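5. Laying a single-tray setting

This section covers the tray setting used for one person at a side table, bench or work table. For settings with two or more trays, see Section 6. For cleaning and storage of the Bulilia tableware set, see Section 9.

5.1 Before you start

Check that you have the following parts:

Serving tray, large, cream
Plate, round, orange
Cup, small, purple
Fork and spoon, red-orange handles
Potted succulent, small
Kraft paper, light brown, from the roll supplied

The paper roll is 12 m long. Replacement rolls are ordered under part number 235.

NOTE: The tray and the plate are packed with a clear protective film. Remove the film from both faces before first use.

5.2 Covering the table

1. Wipe the tabletop with a damp cloth and let it dry fully.

2. Cut a length of paper to cover the middle of the table. Bare timber may be left showing at the left and right edges.

3. Lay the paper with the outside of the roll facing down. The curl will then settle toward the table.

4. Smooth the paper from the centre outward with the flat of your hand.

CAUTION: Do not tape the paper to a waxed or oiled tabletop. Tape can lift the finish. On these surfaces, use the weight of the tray to hold the paper.

5.3 Setting out the parts

Set the parts on the paper first and load the tray afterward. All positions are given from the side where the person will sit.

1. Place the tray at the near edge of the table, raised edges up.

2. Stand the succulent at the far left, behind the tray.

3. Lay the fork and spoon to the right of the succulent, side by side, with the fork on the left. The metal heads point away from the seat.

4. Place the plate to the right of the spoon.

5. Stand the cup on the near side of the plate, to the right of the tray. 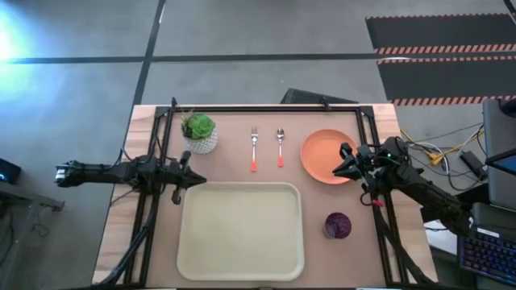

Leave a finger's width between the fork and the spoon. If the handles touch, they tend to be picked up together and one is dropped. The cup should stand clear of the tray so that it can be lifted without tipping.

NOTE: Where the table is too narrow for the full row, move the succulent to a shelf or windowsill. Do not stand it in front of the plate.

5.4 Loading the tray

1. Put the plate on the tray first.

2. Add the fork to the left of the plate and the spoon to the right.

3. Put the cup on last, empty. Fill it once the tray is in its final position.

4. Leave the succulent on the table. It is not carried on the tray.

CAUTION: Do not lift a loaded tray by one edge. Hold both short sides – thumbs on top, fingers underneath.

5.5 Care of the succulent

Water sparingly, away from the setting, and let the pot drain before it goes back on the paper. A wet pot will mark the paper and may stain the timber under it. Dust in the textured surface of the pot can be removed with a soft, dry brush.

5.6 Clearing

1. Remove the cup, then the cutlery, then the plate.

2. Lift the tray straight up. Sliding it will tear the paper.

3. Fold the paper inward from the edges to hold any crumbs. Clean sheets can be used again; discard sheets with grease or water marks.

4. Check the tabletop for damp patches before laying a new sheet.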